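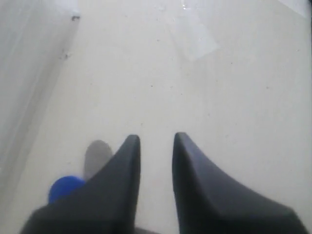
The case for pale work surfaces

Pale work surfaces have a poor reputation among people who run packing rooms and repair benches. The complaint is always the same: they show everything. Dark specks, smudges, curls of clear film left over from wrapping, a ring under every container. I think the complaint describes the main reason to buy one.

At the packing room in Madville we ran both kinds for two seasons. The gray benches came from Segura and the off-white ones from Famar, at a difference of 28 dollars per top. The gray benches looked clean at the end of every shift. They were wiped less often as a result, and grit built up in the places where sleeves and parcels dragged across them. We found it when a batch of glossy cartons came back scratched on the underside.

The pale benches looked dirty by ten in the morning. People wiped them. The wiping took 40 seconds per bench, and I timed it because I had been told it would cost us an hour a day.

There is a second argument, which concerns small parts. A clear film scrap is hard to find on any color, but a dark screw, a brown staple or a blue cap stands out on cream at arm's length. On charcoal the screw is gone until it turns up in somebody's palm. Shops that handle only white goods may reasonably choose the other way, and I would not argue with them.

Glare is the serious objection. Under overhead tubes a glossy white top is tiring, and the supplier's samples never show it because they are the size of a playing card. The answer is a matte finish and a warmer tone, slightly toward cream. Ask for an offcut at least 165 millimeters on a side and leave it under your own lights for an afternoon.

Staining is the other one. Marker ink and tape adhesive do leave marks, and after a year our tops carried a faint gray haze that no cleaner removed. I count this as wear — the surface still did its job.

The Brarnia purchasing guide, which our office follows, scores bench tops out of 100 and gives points for "appearance retention." A top that hides dirt scores well under that heading. I would strike the heading and replace it with one for how quickly a person standing at the bench can tell that it needs a cloth.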